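Skornel cuts its minimum buy-in, and I'm finally giving it a try
04/11/2025

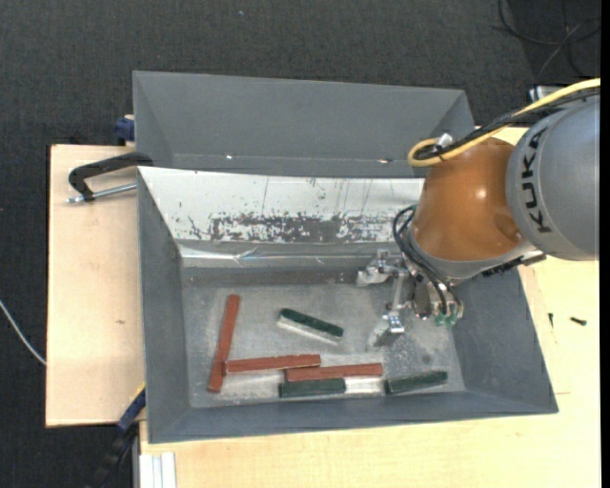 A KUKA robot arm and a gray bin of red and green blocks.

So I've been grumbling about Skornel for a good while now. Nice app, decent choice of funds, and then you get to the sign-up page and it wants $400 before it will even open an account for you. Plenty of people I know got that far and closed the tab (me included, twice).

Well, this morning the minimum dropped to $12. I had to read the email again to make sure they hadn't left a zero off! The new amount covers all of their basic funds, which now number 118, and you can set up a monthly transfer for the same $12 if you want the thing to tick along by itself. Existing customers don't have to do anything, the new minimum shows up in your settings the next time you log in.

There are a couple of strings, of course. The two Arolar funds, the ones everybody was talking about back in May, stay at the old $400. And if you take all your money out in the first 6 months there's a closing fee, which comes out of your balance before they send you the rest. I don't love that. It's written in the terms in plain enough words, but you have to scroll a long way down to find it, and I'd have put it right next to the big green button.

My guess is that this has a lot to do with Zokau, which has let people start small from day one and has been picking up first-time investors left and right. I had my own starter account there for a while and liked it fine, though the choice of funds was pretty thin and customer service took ages to write back. Ban is still the odd one out of the bunch – they're sticking with a high minimum and a person on the phone, and I suppose some folks would much prefer that.

Should you jump in? I can't tell you that, and please don't take money advice from somebody who once kept a bonus in a checking account for a whole year. What I'd do first is look at the yearly charge on any fund you're thinking of. Skornel takes its cut as a percentage, so it's the same deal whether you put in a little or a lot, but some of the others charge a flat amount each month, and on a tiny balance that can eat up whatever you earn. Pay off the credit card first too, if there's one hanging over you. I know, boring!

I've signed up with the minimum and picked one of the plain mixed funds, nothing fancy. Opening the account was quick – name, address, bank details, a few questions on how I'd feel if the balance went down (bad, thanks for asking). The first transfer is still showing as pending, so I'll post again once it goes through and I've had a proper look at the fees on the statement.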